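Fading of Highlighter Ink on Recycled Paper Under Window Light
Liis Bite and Hryhorii Stetsiuk

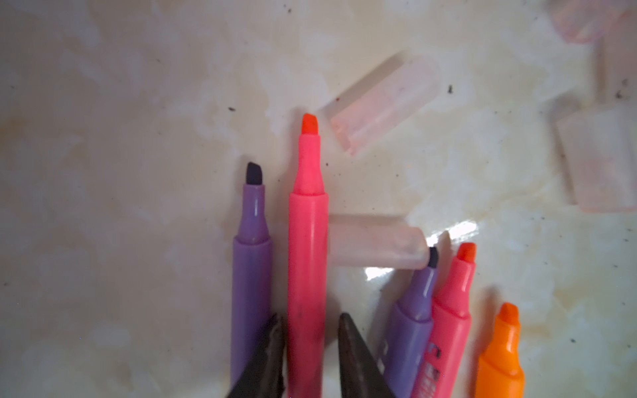 SKURBERG, March - Fluorescent inks lose colour when exposed to daylight. The project compared fading on two papers, a standard white copy paper and the Petrauskas recycled sheet, both 100 gsm.

Each sheet was marked with one stroke per colour and taped inside a north-facing window for 437 hours. Control strips were kept in a closed drawer. Colour was read with a flatbed scanner at fixed settings.

Pink faded most on both papers. Yellow was harder to judge - the recycled sheet is grey to begin with, and the scanner readings drifted by Sunday. Those readings were left out of Table 2.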